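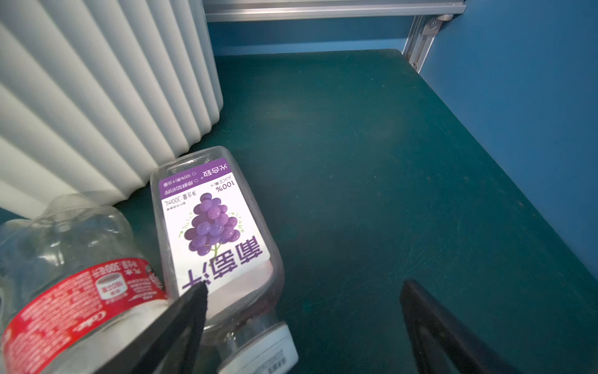
Odthorpe, 31st October. Lillex has published the maintenance procedure for its two-arm bottle sorting cell at the Hongate workshop, following a full strip-down and rebuild of both grippers. The procedure covers the checks made before the cell is released for work, the order in which they are made, and the limits at which parts are replaced. Much of it concerns the fingers. Bottles are presented lying down, as with the grape juice bottle whose printed label the left finger bears on, and a finger that has lost its alignment will tend to push a bottle of this type along the board before it closes. Finger alignment is therefore checked with the gripper open and again with it closed on a gauge block. The two fingers must meet the block together. Where they do not, the finger mounting screws are slackened, the fingers are reseated and the check is repeated from the start.

The grippers are serviced after every 248 hours of running. At each service the fingers are removed, wiped with a lint-free cloth and examined at the tips and along the inner edges. Fingers are replaced as a pair. A worn finger may not be matched with a new one, even where the remaining finger is within limits, as the difference in thickness moves the closing point away from the centre line. The mounting faces are cleaned before new fingers are fitted, and the screws are tightened in two passes.

The previous procedure, in use since February, allowed the wrist camera to be left in place during a finger change. The camera is now removed first and its bracket inspected for play. Bracket screws are marked with paint after tightening so that movement can be found by eye at the start of a shift.

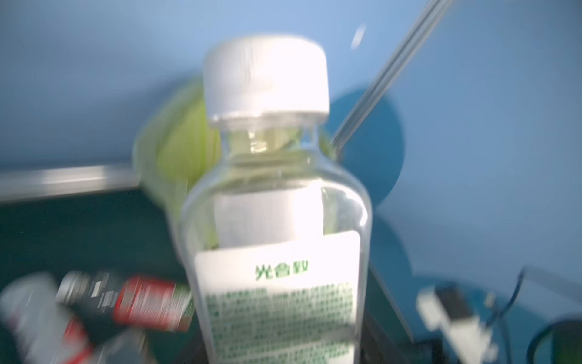
WRIST CAMERA AND CABLE CHECKS

Images taken while the arm is travelling are blurred, and small print on a label cannot be read from them. The bracket check is accordingly carried out with the arm stationary. The arm is sent to its reference position, held there for 20 seconds and a still image recorded. The position of a fixed mark on the work surface is compared with the value stored at the last service. A shift of more than 4 pixels requires the bracket to be refitted and the camera calibration to be repeated.

Cables are inspected along their full length with the power isolated. The loop at the wrist is checked with particular care. It must be long enough to allow full rotation of the last joint and short enough to stay clear of the gripper. Clips on the arm links are to be opened and closed by hand, and any clip that does not hold is replaced.

"Most of the stoppages we recorded were traced to the bracket or to the cable at the wrist," said Wenceslao Meléndez, maintenance lead at Lillex. "Both can be checked in a few minutes. The new procedure puts them ahead of the finger work, so a fault is found before anyone has calibrated around it."

Once the mechanical checks are complete, the cell is run at reduced speed on a mixed load of empty drink bottles, placed in a loose pile between the arms and in front of the bin.
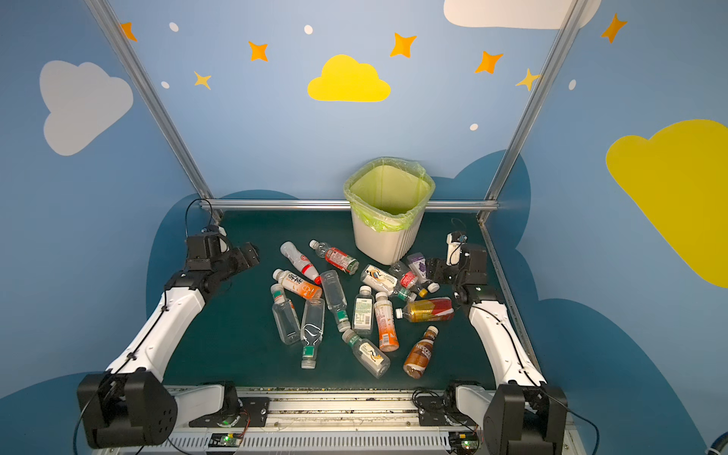
The load includes clear and opaque bottles, with labels in several colours, and is turned over by hand between runs so that the bottles do not lie the same way twice. Each arm is first run alone, with the other held at its rest position. Both arms are then run together. A dropped bottle is recorded against the arm concerned, and a repeated drop by the same arm returns that gripper to the alignment check.

The front rail is brushed clear of debris at the end of the test and the base mounting plates are checked for tightness. The circuit boards on the rail are cleaned with a dry brush only. Compressed air is not to be used inside the cell.

The procedure applies to the Hongate cell with immediate effect and will be extended to the Sin cell at its next gripper service. Printed copies are held at each cell. Requests for further copies should be addressed to the Lillex maintenance office, Odthorpe.

ENDS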